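Setting Up the Stream for a Live Set

1. Plug the Resaden audio interface into the encoder and turn it on.
2. Open Tundetti and choose Live Session. Set the delay to 200 ms.
3. Ask the performer for one loud verse. Keep the peaks out of the red.

Note: Vocals and guitar need separate inputs.

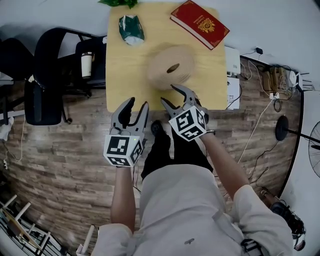 A roll of jute twine on the table.

4. Press Go Live. The studio light comes on and the session clock starts.

Caution: Do not unplug the interface during a broadcast. The stream drops and the last 31 seconds are not saved.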